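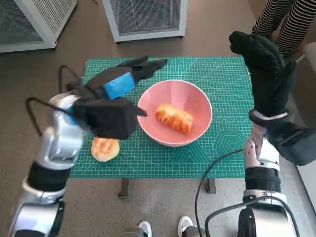
The Flandley Inquiry

The Registrar of Marriages for the district of Flandley wishes it recorded that the application of Xolani Joubert and Tiruwork Dinsa was received in September, in proper form, with one irregularity. Under the heading "Nature of attachment", where applicants customarily write "mutual", the parties had appended 652 pages.

The Office is obliged to read all supporting material. The first 4 chapters concerned a ferry crossing to Sekcombe, during which neither party spoke. The fifth concerned the colour of the water. The remainder had been written in two hands, each correcting the other - on the matter of who had first reached for whose sleeve, the corrections ran into the margins and over the page.

The Deputy Registrar took the file home to Wolde, contrary to regulation, and returned it nine days later with a written apology. She had shown it to her husband. They had not discussed such things in many years, she advised, and had sat up until the kettle boiled dry.

The Office found the attachment sufficiently evidenced. The applicants were called to the counter at ten past three and asked to sign. Ms Dinsa enquired whether the pages might be returned to them, as they were not finished. The Registrar authorised their release on payment of the usual fee.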